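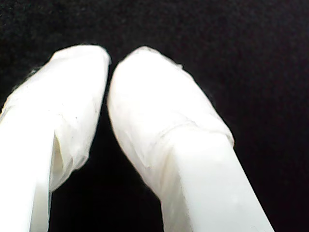 Soon-im Ban wrote after the April session that she had always thought wrapping was the easy part, and that a loose wrap comes off in your hand whatever you paid for the film.

Start with her comment. Read it out, then wait. Somebody usually has a story about a chair leg.

Slide 1. Point to the left one first. Wrinkles, creases, and the fold on the lower right where the wrapping stands away from the body underneath. Then the right one, which is smoother and closer fitting. Both coverings are translucent and white, and at a distance they would pass for the same job. Ask the room which one they would redo. Don't give my answer yet.

Mention the top edges. The left is squared off and a bit flattened, the right is gently curved. Go back to this when we get to corners.

Also the small dark specks on the left one. White wrapping on a black background shows up every bit of dust and fiber, so check your own work this way. I keep a sheet of black card at my bench for it. Pass the card around.

Why rounded ends are hard (5 min)
A flat sheet won't lie flat over a dome. The extra material has to go somewhere. You can stretch it out, pleat it, or cut it away. Most people do a fourth thing, which is to leave it and press harder.
– Stretch: film only, and only a little. Tape mostly won't.
– Pleat: small and even, all folded the same direction.
– Cut: short slits down from the top, then overlap.
Demo each one on a broom handle. Do the pleats slowly. At Irano I rushed them and the back row missed it.

Skondard job
117 table legs, all with rounded feet, wrapped for storage at Vunevier. 40 had to be done again. The bad ones had nearly all been started at the top and pulled down, so the slack collected on one side and hung there. We changed the order: fix the lower edge, work up, close the tip last. Show the two legs I brought, one from each batch. Let people handle them.

If someone asks whether the loose ones were damaged: three had scuffs. Don't make more of it than that.

Hands-on (15 min)
Two strips of tape and one square of film per person. Handles are in the gray crate. Black card goes down on every table before they begin. Scissors stay at the front until the pleats are done, otherwise everyone cuts.

Walk around. Look for thumbs dragging the film sideways. Look for people adding a second layer over a wrinkle – it sets the wrinkle in place and makes the bulge thicker. Peel it off and start over.

Back to slide 1
Ask the question again. I would redo the left. Some people will say leave it, it's covered, and that is fair if the piece is only going across the room.

Moon has asked for the handout, so leave a stack by the door. Collect the card and the scissors before questions.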